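Visit Report: Open Day at the Fillwood Robotics Lab
Submitted by Aisling Egan, 5 May 2020
Group: me, Daranee Boonyarit, Ayten Gökçe

So our group picked the Fillwood open day for our site visit, mostly on Daranee's say-so (her cousin studies there and told her the demos were good). We had 2 hours and a very cramped timetable, and I still came out wishing we'd had longer!

Getting in took a while. The lab is on the far side of the campus and the signs run out at the bike racks, so we missed the first ten minutes of the welcome talk. Eamon Mac an tSaoi was giving it. What I got down in my notes was that they want robots to learn everyday handling jobs by copying people, and that squashy things are much harder for them than boxes. Ayten asked why they don't just program the moves in, and he said you can, until somebody puts the bag down a different way.

After that we were split up and sent round the stations. Ours was run by Bláthnaid Conneely, who was very patient with us. The job was grocery sorting, and instead of a robot arm doing it, a person does it with a gripper in each hand. The idea is that the recorded movements become the lesson for the robot later on. I hadn't known that was a thing, and it was easily my favourite part of the day. 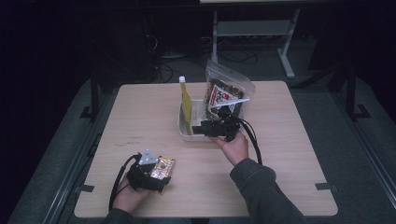

Sorting at the grocery station, a foil packet in the left gripper and a zip-top bag in the right.

Each of us got a turn. I was hopeless! You lose all the feeling in your fingertips, so I kept squeezing too hard, and I dropped the same packet over and over. Daranee was miles better than me (she says it's the knitting). Bláthnaid told us they had 1701 recordings so far from this one task, and that slow, tidy ones are more use to them than quick ones. My 16 attempts were probably neither.

What I'd do differently: write my questions down first. I forgot to ask how they decide a recording is too messy to keep, and that's the bit our marker will want to know. I've emailed Bláthnaid and will add her answer to the final version. Ayten is doing the section on costs, and Daranee has the sketches of the room layout.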